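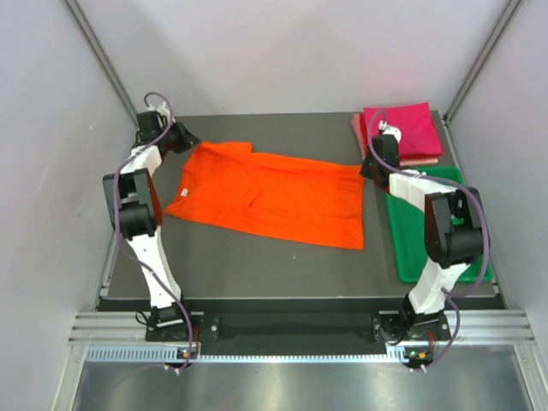

¿Conviene sustituir las dos pinzas de una celda bimanual a la vez, o primero una y después la otra?

Las dos a la vez, siempre que se conserve un registro de referencia con el par anterior. Una celda con pinzas distintas en cada brazo introduce una asimetría que después resulta muy difícil separar del comportamiento del controlador.

Foro técnico de manipulación > Efectores finales > Comparativas
Tema: Pinzas Halás frente a Ultik para doblado de prendas
Estado: abierto

lab_textil_norte
Estimados compañeros:
Abro este hilo para ampliar la pregunta anterior. Nuestro laboratorio evalúa dos modelos de pinza paralela, Halás y Ultik, en una tarea de doblado de camisetas con dos brazos. El controlador es el mismo en ambos casos (Brilstead) y el protocolo de ensayo procede del proyecto Sastau, en el que participamos como entidad asociada.
Se han realizado 30 doblados con cada modelo. Con las Halás, el agarre de una sola capa de tejido por la esquina resulta más regular. Con las Ultik observamos menos deslizamiento al estirar, pero con frecuencia se recogen 2 capas en lugar de una, sobre todo en los dobladillos.
Solicitamos la opinión de quienes hayan trabajado con cualquiera de las dos. Nos interesa en particular la forma de los dedos y el ajuste de la fuerza de cierre.

metrologia_sur
Buenas tardes. Con 30 repeticiones por modelo no consideraría demostrada ninguna diferencia en la recogida de capas, salvo que fuese muy acusada. ¿Podría indicar el número de fallos en cada serie y si el orden de los ensayos fue aleatorio? Si primero se agotó una serie completa y luego la otra, la prenda llega a la segunda con los pliegues marcados por la primera.

lab_textil_norte
La observación es pertinente. El orden no fue aleatorio: se completó la serie de Halás y a continuación la de Ultik, con el mismo lote de camisetas. El recuento de fallos está en revisión, dado que dos operadores aplicaron criterios distintos para el agarre doble. Prefiero no publicarlo hasta que se unifique.

celda_b4
En nuestra unidad empleamos las Ultik desde enero y no compartimos la conclusión sobre los dobladillos. El agarre doble se debía a la altura de aproximación. Bajamos la consigna 3 mm y dejó de ser un problema en punto de algodón. En felpa persiste.
Por otra parte, la fuerza de cierre que trae Brilstead por defecto es excesiva para tejido fino. Conviene revisarla antes de atribuir nada a los dedos.

integracion_y_montaje
Discrepo en parte de lo anterior. Bajar la consigna funciona si el tablero es plano y la calibración es reciente. En una celda con uso diario, los dedos terminan rozando la superficie y el desgaste de la punta modifica el agarre en pocas semanas. Hemos tenido que retirar dos juegos de dedos por ese motivo. Recomendaría dedos con la punta achaflanada antes que apurar la altura.
Una cuestión adicional: ¿por dónde se conduce el cable de la pinza? Si forma un bucle por encima y baja a lo largo del brazo, la longitud libre debe comprobarse con la muñeca en giro máximo. Con un bucle corto, la tensión del cable se manifiesta como error de posición en el extremo y se confunde con holgura de la pinza.

lab_textil_norte
En efecto, el cable sale de la parte superior de la pinza, hace un bucle y desciende a lo largo del brazo hasta la base; la disposición es equivalente en ambos lados. No habíamos medido la tensión con la muñeca girada. Se incorporará a la lista de verificación previa.
Respecto a la altura, el tablero de nuestra celda es rígido, pero la última calibración es anterior al cambio de pinzas. Entiendo que esto por sí solo obliga a repetir la segunda serie.

metrologia_sur
Obliga a repetir las dos. La primera serie tampoco dispone de una referencia válida si el lote de prendas era nuevo al comenzar y usado al terminar. Sugiero alternar los modelos por bloques, aunque el cambio de efector consuma tiempo, y planchar o sustituir las prendas entre bloques.

celda_b4
Me parece desproporcionado. Desmontar y volver a montar dos pinzas por bloque introduce más error del que se pretende eliminar, salvo que se disponga de cambio rápido. Con una recalibración en cada serie y prendas nuevas sería suficiente para una decisión de compra. Otra cosa es que se quiera publicar.

metrologia_sur
El protocolo de Sastau exige alternancia, con independencia de la finalidad. Si se cita el protocolo, debe cumplirse.

integracion_y_montaje
Para quien valore el coste: el juego de dos pinzas con dedos de repuesto nos supuso 800 euros de diferencia a favor de las Halás, según la oferta que recibimos. No incluye la placa adaptadora, que en nuestro caso hubo que mecanizar.

lab_textil_norte
Agradezco las aportaciones. Repetiremos el ensayo con alternancia por bloques, fuerza de cierre reducida y el mismo criterio de fallo para los dos operadores. La altura de aproximación se mantendrá fija en una primera fase y se variará después. El inicio queda condicionado a la recepción de los dedos achaflanados.
¿Alguien dispone del plano de la placa adaptadora para Ultik? El que figura en la documentación no coincide con el patrón de taladros de nuestra muñeca.

celda_b4
Disponemos de uno corregido. Se lo remito por mensaje privado el sábado, cuando tenga acceso al servidor de la unidad.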